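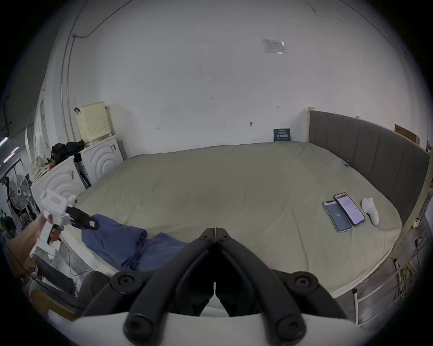 3.2 The bed as a working surface

Earlier work on household linen looks mostly at washing and drying. Less on what happens between, when clean cloth comes back into the bedroom and has to be sorted, smoothed, folded and put somewhere. In the 18 homes of the Cusamau study nearly all of this was done on the bed. Not on a table, even where there was one in the next room.

Reasons given were plain ones. Size, first. A made bed gives a flat area that few tables in a small flat can match, and it sits at a height where most people can reach the middle without much of a lean. Softness came second and cut both ways. Participants liked that nothing slid off, but a fold pressed into a mattress doesn't hold its crease the way it does on a hard top, and several went back over the same edge two or three times.

Figure 3. Bed with plain sheet colour and one blue cloth not yet folded; phones left on the sheet to the right, upholstered headboard behind.

The state in Figure 3 is what we coded as "open": at least one cloth lying crumpled on the sheet, no finished pile. Of the 79 sessions logged, 22 began open and stayed so for more than ten minutes, usually beacuse the person was called away. Cloth tended to stay near the side they had been standing at. Hardly anyone moved it to the middle before starting.

Small things also collect. Phones mostly, but keys, chargers, glasses cases. We had not planned to code these and added the category late, in August, so the first few homes are under-reported. Phones were put down on the half of the bed not in use, and then shifted when a larger item (duvet cover, bath sheet) needed the room. Shifting counted as an interruption under the Brollard scheme, which may be too strict. See 5.1.

Sheet colour matters more then expected. On pale green or cream a dark or mid-blue cloth is found at once, corners and all. White on white was slow. Participants felt along the hem for the corner instead of looking for it.

Toppers were a nuisance to code. A thick one gives a soft raised edge and cloth laid over it sags, so we measured the usable surface inside the edge only.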